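## 3.2 Mixed utensils on a shared plate

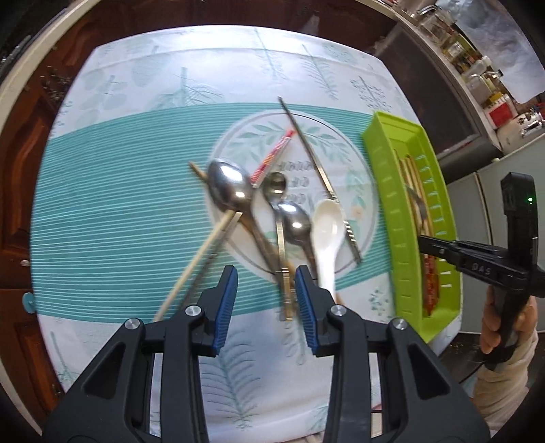

**Figure 4.** Spoons, chopsticks and a striped drinking straw on a round plate, patterned tablecloth.

Does it matter how utensils are put down before they are sorted? Sorting time depended more on how the handles lay than on how many pieces were on the plate, and plates with crossed handles took longest at every table size we tested.

The material in this section comes from the household part of the study, in which participants cleared a table after a meal and returned the utensils to a divided drawer tray. Each trial began with one plate carrying a mixed load. We use the term *mixed load* for any plate holding utensils of at least two materials and at least two basic shapes. The arrangement in Figure 4 meets both conditions: it includes stainless steel spoons of two sizes, a white ceramic soup spoon, wooden chopsticks and a long metal chopstick. Straws were recorded but left out of the sorting score, as the tray had no compartment for them.

A total of 151 trials were recorded in 22 households. Nine trials were dropped because the participant stopped partway through to do something else. Tablecloths, plates and utensils belonged to the households and were used as found. We considered issuing a standard set and decided against it. In the pilot sessions in January, participants given unfamiliar utensils paused to look at each piece, and the pauses hid the effect we wanted to measure.

### 3.2.1 Coding of orientation

Every plate was coded before the participant touched it. For each piece the coder noted the direction of the handle, whether the piece lay on top of or under another, and whether the handle reached past the rim. Spoons were also coded for the direction of the bowl. In Figure 4, the tablespoon on the left has its bowl pointing up and to the left, with the handle running down to the right, while the bowl of one of the other steel spoons faces the lower right. We call this an *opposed* pair. Opposed pairs had to be turned before they could be nested in the tray, and turning was the most frequent extra movement in the whole data set.

Long, thin pieces were coded separately. A chopstick lying under a spoon was marked as *pinned*, as with the longer wooden chopstick in Figure 4, which runs out from beneath the tablespoon. Participants dealt with pinned pieces in one of two ways. Most lifted the upper piece first and set it aside. A smaller group pulled the lower piece out by its free end – a quicker method, but one that often shifted the rest of the load and changed the coding of the pieces left behind.

Thin rods whose type could not be settled from the record were entered as "other, long." The same rule applied to flat handles with the working end hidden. Pirmin Camenzind coded all plates, and a second coder repeated the work on a subset without seeing the first set of codes. Disagreements were mostly over whether two handles touched or only lay close together. These cases were settled in favor of contact.

### 3.2.2 Matching of pairs

Chopsticks raise a problem that spoons do not. A spoon is complete when it reaches its compartment, but a chopstick needs a partner of the same material and, ideally, the same length. Participants tended to hold the first chopstick in the free hand while they looked for the second. Where a load held both wooden and metal chopsticks, the search was longer, and several participants placed a single stick in the tray and came back to it at the end.

Material did little to slow the sorting of spoons. Ceramic soup spoons were picked up early in most trials, and a few participants said they wanted them out of the way of the steel. We did not record the order of picking up in enough detail to test this, and the Friday sessions have no order data at all. Plate pattern and cloth pattern were noted for each trial and are considered together with lighting in Section 3.4.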